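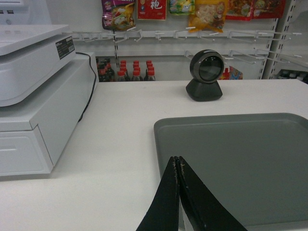
4 min read

Speaker notes: "Calling a Game to an Empty Booth"
Skestness Community Sports Night, 15 June 2018

Open with the crowd clip from the April home game. Let it run, don't talk over it. When the cheer dies down, ask who can tell me what just happened. Somebody will guess a home run. It was a walk! Bases loaded, full count, and the whole third-base side came up out of their seats for a guy who never swung.

That clip is why I love radio baseball. You hear the noise first and then you wait for a voice to tell you why.

Who I am, quickly. Naima Ghoneim, play-by-play for the Skestness home games, second season. Before that I kept score in the stands for fun and talked to anybody sitting near me, which my brother says was the same job with worse pay (pause, he's in row two, wave).

The numbers. We play in a park that holds 3,000. On a good Friday we fill most of it. The online stream had 117 listeners for opening night, and I could have hugged every one of them. Last homestand we went past 1,000 for the first time, for a game we lost by six. People stayed on through the ninth. I still think about that.

PART ONE: THE SCOREBOOK

Hold up the book. Pass it around if the room is small enough.

I keep score in pencil, by hand, every pitch. Reda Benmoussa taught me his system and I've messed with it since. Balls are dots, strikes are slashes, fouls with two strikes get a little tail. Looks like bird tracks. But in the seventh, when the same hitter comes up for the fourth time, I can look down and see he's been pitched away all night, and I can say so while the pitcher is still getting his sign.

Story: the Preketti game. Their shortstop had fouled off nine pitches over three at bats, all to the right side. I said on air that he was late on everything. Next pitch he pulled it off the left field fence. Laugh at myself here. Then explain that it was still worth saying. The listener knew what was strange about that double, and that made it a better double.

PART TWO: SAY THE SCORE

Say it more than you think you should. I used to have an egg timer. Now I just do it every new batter, plus once when somebody gets on. A listener getting into the car has missed everything. Score, inning, outs, who's on. Then you can go back to your story about the left fielder's bad haircut.

Play clip 2 (Essam Tahiri calling the double play). Listen to how he gets the score in between the throw to second and the crowd settling. I've played it for friends who don't even like baseball. It's so quick!

SKIP IF SHORT ON TIME: the rain delay. Fifty minutes, one umpire's lineup card, and me reading out the concession menu. If I do tell it, end with the grounds crew sliding on the tarp, not the menu.

PART THREE: LET IT BREATHE

Hardest one for me. I talk fast, you've noticed. Ghizlane Fawzy listened to my first five games and wrote one word on the sheet for each of them: "breathe." So I started taking my hands off the table after a big hit and keeping quiet until the runner stopped. You get the crack, the crowd, the PA guy mangling the name. It's wonderful and I was talking right on top of it.

Play clip 3, before and after. Same hitter, Helmy, two doubles a month apart. Ask which one they'd want to hear again. Wait for hands.

(His name is Abdelkrim Helmy, stress on the second half of Helmy's first name. Get it right, his parents may be here.)

PART FOUR: HOW TO START

Take a notebook to a Jinik youth league game. Sit high, behind the plate if you can. Record on your phone and call two innings out loud. You'll feel silly for the first batter and by the third you won't want to stop. Listen back the next day, not that night. Write down every time you said "and there it is," then call two more.

Youth games are great practice. Seven runners go in one inning, somebody throws to the wrong base, and you have to find words for it right now.

Questions. If it's quiet, ask for the best call they ever heard. Have the Preketti scorecard ready in case someone wants to see the tails.

Remind them first pitch tomorrow is at 6:35, gates an hour before.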